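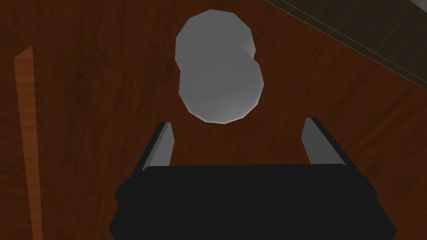 7 Feb 2011. Back on the Firnel sideboard this morning, and I am going to write down where we are with the finish before I forget it all again, the way I did in January with the Graravance table (sorry, everyone, for those two blank pages). The customer wants a dark reddish brown, dull, with the grain still showing through, and that last bit is the trouble, as our first two test boards came out so heavy you could have taken them for paint. What I have in my head is much closer to the tabletop up there, with fine darker streaks running on the diagonal and hardly any shine to it, and a patch here and there that has gone a shade deeper than the rest. I'd be very happy with patches like that on the sideboard, but I'll ask before I promise any.

Board 3 is the good one so far. Sanded, wiped down with a damp rag, left to dry, sanded again lightly by hand, then one thin coat of the red-brown mix and wiped off after 10 minutes. I left the far end on for 40 to see what would happen and it went muddy, so please don't be tempted, even if the phone rings.

The mix itself is still the old Bañuelos recipe from the inside of the cupboard door, only with less black. I used 620 ml in all, which did the board and both sides of the carcass with a little left in the jar. The jar is labeled and on the low shelf – do give it a really good stir, the red sinks to the bottom and sulks there.

Top coat not decided. I tried the Zeturier wax on one corner and it is lovely to the touch, soft and quite dull, but I worry about cups and glasses on it, and this is going in a dining room after all. The oil on the other corner is tougher and a bit shinier than I'd like. Maybe oil first and then knock it back with a fine pad? I'll leave both corners alone overnight and put a wet glass on each tomorrow.

Doors still not stained. Hinges are in the blue tin. We need more rags, and the window by the bench is sticking again.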